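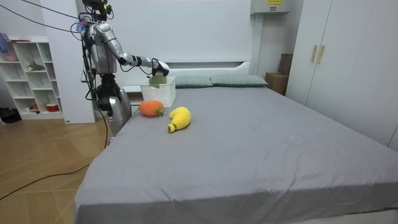
4장. 침실 정리 과제 준비와 실행

이 장은 Vastow 로봇 동아리의 침실 정리 과제를 준비하고 실행하는 순서를 설명합니다. 과제 내용은 침대 위에 놓인 봉제 인형을 로봇이 하나씩 집어 바구니에 넣는 것입니다. 전원 투입과 관절 영점 맞추기는 3장에 있습니다. 3장을 마치지 않은 조는 이 장을 시작하지 마십시오.

조작은 두 명이 한 조로 합니다. 한 명은 Nerka 조종 프로그램이 설치된 노트북 앞에 앉고, 다른 한 명은 비상정지 버튼을 들고 로봇의 팔이 닿지 않는 곳에 섭니다. 도중에 역할을 바꿀 때는 반드시 로봇을 대기 상태로 돌린 뒤에 바꿉니다.

4.1 준비물

봉제 인형: 초록색 인형, 주황색 당근, 노란색 바나나
흰색 플라스틱 바구니
Nerka가 설치된 노트북과 전원 어댑터
비상정지 버튼
바닥 표시용 종이테이프
기록지와 필기구

인형은 동아리 보관함에 있는 것만 사용합니다. 집에서 가져온 인형은 무게와 크기가 등록되어 있지 않으므로 연습 기록으로 인정되지 않습니다. 단추나 금속 고리가 달린 인형은 연습용으로도 쓰지 마십시오.

4.2 침대와 바구니 배치

1. 매트리스 커버의 주름을 손으로 펴고 네 모서리를 매트리스 아래로 밀어 넣습니다. 커버가 들떠 있으면 손가락이 인형과 함께 천을 집습니다.

2. 이불과 담요를 걷어 방 밖에 둡니다. 베개는 헤드보드 쪽에 나란히 붙여 놓습니다. 베개는 과제 대상이 아니며 점수에도 들어가지 않습니다.

3. 바구니를 침대 머리 쪽에, 베개 옆으로 놓습니다. 입구가 위를 향해야 하고, 손잡이가 있는 바구니라면 손잡이를 바깥으로 젖혀 둡니다.

4. 바구니를 손가락 하나로 가볍게 밀어 봅니다. 쉽게 기울면 매트리스가 꺼진 자리이므로 조금 옮깁니다.

5. 인형을 매트리스 위에 놓습니다. 인형끼리는 서로 닿지 않게 하고, 바구니에 너무 바짝 붙이지 않습니다. 방향은 매회 바꾸어도 됩니다.

참고: 처음 연습하는 조는 당근부터 시작하십시오. 바나나는 굽은 모양 때문에 집는 위치에 따라 손 안에서 돌아갑니다.

4.3 로봇 위치 잡기

1. 로봇을 침대 옆에 세우고 정면이 매트리스를 향하게 합니다. 몸체가 매트리스에 닿으면 안 됩니다.

2. Nerka에서 「팔 도달 확인」을 누릅니다. 오른팔이 천천히 바구니 위까지 뻗었다가 돌아옵니다.

3. 팔이 바구니 입구 한가운데에 오지 않으면 팔 설정을 고치지 말고 로봇의 위치를 옮긴 다음 2번을 다시 합니다.

4. 위치가 정해지면 받침 가장자리를 따라 바닥에 종이테이프를 붙입니다. 나무 바닥에는 연습이 끝난 뒤 테이프를 남기지 마십시오.

5. 왼팔을 「내림」으로 고정합니다. 이 과제에서는 오른팔만 사용합니다.

주의: 바닥의 케이블을 밟거나 로봇 받침으로 누르지 마십시오. 케이블은 침대 쪽으로 여유 있게 늘어뜨리고, 사람이 드나드는 쪽으로는 고리가 생기지 않게 정리합니다. 머리 센서에 연결된 케이블도 팔을 가장 높이 들었을 때 당겨지지 않는지 확인합니다.

4.4 카메라 시야 확인

1. Nerka의 「시야」 탭을 열고 매트리스 전체와 바구니 입구가 화면에 들어오는지 봅니다.

2. 인형이 베개나 바구니에 가려 보이지 않으면 인형을 옮깁니다. 머리 각도는 조절하지 않습니다.

3. 창으로 들어오는 빛이 커버에 강하게 비치면 커튼을 치고 천장 등을 켭니다. 한 회차 안에서는 조명을 바꾸지 마십시오.

4. 에어컨을 켤 때는 바람 방향을 위로 둡니다. 바람이 커버 자락을 흔들면 인식 오류가 늘어납니다.

4.5 집기와 넣기

1. 안전 담당이 "준비"라고 말한 뒤 조종 담당이 「시작」을 누릅니다.

2. 손을 인형 위로 옮기고 수직으로 내립니다. 비스듬히 내리면 인형이 밀려납니다.

3. 손가락이 인형 양쪽에 닿으면 쥐는 힘을 30으로 맞추고 닫습니다. 단위는 Nerka 화면의 백분율입니다. 이 값보다 세게 쥐면 솜이 뭉치고, 놓을 때 손가락 사이에 천이 끼는 일이 생깁니다.

4. 팔을 들어 바구니 가장자리보다 높은 곳까지 올립니다. 충분히 올라오기 전에는 옆으로 움직이지 않습니다.

5. 바구니 위로 팔을 옮기고 잠시 멈춥니다. 인형의 흔들림이 가라앉으면 천천히 내립니다.

6. 인형의 아랫부분이 바구니 입구 안으로 들어간 것을 확인하고 손을 엽니다. 입구보다 높은 곳에서 떨어뜨린 것은 성공으로 기록하지 않습니다.

7. 손을 연 채로 곧장 위로 올립니다. 인형이 따라 올라오면 다시 내려 손을 한 번 더 엽니다.

8. 남은 인형에 대해 2번부터 7번까지 되풀이합니다. 마지막 인형을 넣은 뒤 「대기」를 누릅니다.

주의: 로봇이 움직이는 동안 침대 위로 손을 뻗지 마십시오. 인형이 바닥에 떨어져도 그 회차가 끝날 때까지 줍지 않습니다. 침대에 앉거나 무릎을 대는 것도 금지합니다. 매트리스가 눌리면 바구니의 높이가 달라집니다.

4.6 기록

한 회차의 제한 시간은 4분입니다. 「시작」을 누른 때부터 「대기」를 누른 때까지를 재고, 시간이 넘으면 남은 인형은 실패로 적습니다. 기록지에는 조 이름, 인형을 넣은 순서, 다시 집은 횟수, 비상정지 사용 여부를 씁니다. 비상정지를 쓴 회차도 지우지 말고 남겨 두십시오.

Lindsay 교내 대회에 나가려면 연습 회차가 17회 이상 있어야 합니다. 지난 학기 기록은 합산하지 않습니다. 기록 파일은 그날 안에 Ullix 공유 폴더의 조별 폴더에 올립니다.

4.7 문제가 생겼을 때

손이 인형을 놓친다
내리는 위치가 인형의 끝 쪽으로 치우쳤는지 확인합니다. 가운데를 집어도 놓치면 쥐는 힘을 조금씩 올리고, 바꾼 값을 기록지에 적습니다.

팔을 옮기는 중에 바구니가 밀린다
팔을 올리는 높이가 낮습니다. 연습을 멈추고 4.3의 2번부터 다시 합니다.

화면에 오류 코드 91이 뜬다
팔의 관절이 움직일 수 있는 범위를 넘었다는 뜻입니다. 「대기」를 누르고 로봇을 침대 쪽으로 조금 옮깁니다. 다시 뜨면 전원을 끄고 3장의 영점 맞추기를 합니다.

인형을 찾지 못한다
매트리스 커버의 주름과 조명을 차례로 확인합니다. 머리 센서에 먼지가 묻었으면 마른 천으로 닦습니다. 물티슈는 쓰지 마십시오.

「시작」이 눌리지 않는다
비상정지 버튼이 눌린 상태인지 봅니다. 버튼을 돌려 풀고 10초쯤 기다린 뒤 다시 누릅니다.

4.8 마치기

1. 오른팔을 「내림」으로 돌리고 손을 반쯤 연 상태로 둡니다.

2. 전원을 끄고 비상정지 버튼을 누른 채로 보관함에 넣습니다.

3. 인형에 실밥이 터진 곳이 없는지 살핍니다. 터진 인형은 따로 빼서 보관함 위칸에 둡니다.

4. 바닥의 테이프를 떼고 케이블을 감습니다. 케이블은 꺾어 접지 말고 둥글게 감아 벨크로로 묶습니다.

5. 노트북을 충전기에 연결하고 기록지를 철에 끼웁니다.

양손을 모두 쓰는 과제는 5장에서 다룹니다.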